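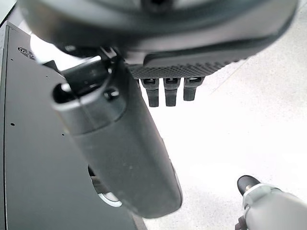

말라티 운니탄은 혈압 수첩을 나눠 주는 것만으로는 부족하다고 했다. 집에서 잰 수치가 진료실까지 오지 않으면 약을 조정할 근거가 없고, 환자도 두 달쯤 지나면 기록을 그만둔다는 것이다. 지난 11월 컬스테드 보건소에서 열린 가정혈압 연구 중간 보고회에서 나온 말이다.

이 연구는 컬스테드와 메섬 두 지역의 고혈압 환자 2,000명을 대상으로 한다. 참가자는 두 집단으로 나뉜다. 한쪽은 평소대로 진료를 받고, 다른 한쪽은 아침저녁으로 혈압을 재어 그 값을 간호사에게 문자로 보낸다. 간호사는 정해진 기준을 넘는 값이 이어지면 전화를 걸고, 필요하면 진료 예약을 앞당긴다. 병원까지 버스로 한 시간 넘게 걸리는 주민이 많아 전화 상담의 비중이 처음 계획보다 커졌다.

연구 책임자 하라람보스 차바로스는 중간 자료만으로 혈압 조절 효과를 말하기는 이르다고 밝혔다. 이번에 공개한 것은 참여 유지에 관한 내용이다. 문자 집단에서는 첫 3개월 동안 대부분이 기록을 계속 보냈고, 중단한 사람은 주로 교대 근무자였다. 저녁 측정 시간을 지키기 어렵다는 이유가 가장 많았다. 연구팀은 다음 분기부터 교대 근무자에게 잠들기 전과 일어난 직후 가운데 편한 때를 고르게 할 예정이다.

측정기 문제도 논의되었다. 샤론 루쿠마이는 팔둘레에 맞지 않는 커프를 쓰는 참가자가 있어 값이 높게 나오는 경우를 확인했다고 보고했다. 큰 커프 100개를 추가로 주문했으며, 도착하는 대로 두 보건소에 비치한다. 이미 보낸 기록은 삭제하지 않고 따로 표시해 분석한다.

비용 분석은 헤이나우두 파군지스가 맡는다. 간호사의 전화 시간, 측정기 구입비, 줄어든 외래 방문을 함께 계산하며 응급실 이용 자료는 별도 동의를 받은 참가자만 포함한다. 최종 결과가 나오기 전까지 참가자는 복용 중인 약을 임의로 바꾸거나 끊지 말아야 한다. 커프 교환이 필요한 참가자는 각 보건소 접수처에 참가 번호를 알리면 된다.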